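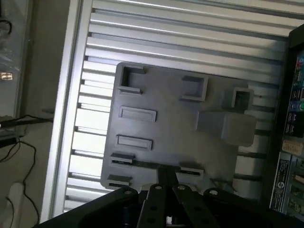

The town of Erraji wants to give Sallano 4 million dollars a year in property tax relief, and the council calls it an investment. We have read the agreement. It runs for 19 years, which is longer than most of the people voting on it will hold office, and the job promise takes up one paragraph.

The paragraph says Sallano will "seek to maintain" 70 full-time positions. Seek to. If it seeks and doesn't find, the relief stays in place and the only penalty is a meeting. There is no clawback, no yearly audit, and no definition of full-time.

Supporters point to the study by Proveven, which says every dollar waived will come back to the town through wages and local spending. Maybe so. But the study assumes that none of those jobs would exist without the deal, and it spends 17 pages on the results of that assumption and not a line on testing it. It also leaves out what everyone else in town will pay while one large owner pays less.
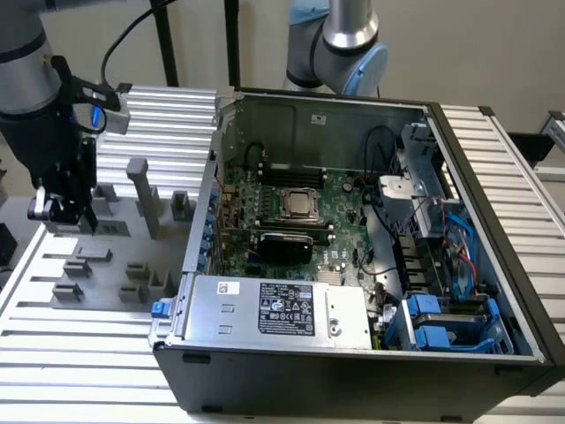
An open desktop computer case on a work table.

Jovia got similar terms in March, and smaller firms are already asking where their break is. It's a fair question. A lower rate for every business would cost the town money too — but it would be a cost people could see, on one line of the budget, and argue over each year.

The vote is set for the next regular session, at 7 p.m. Written comments are accepted until noon that day.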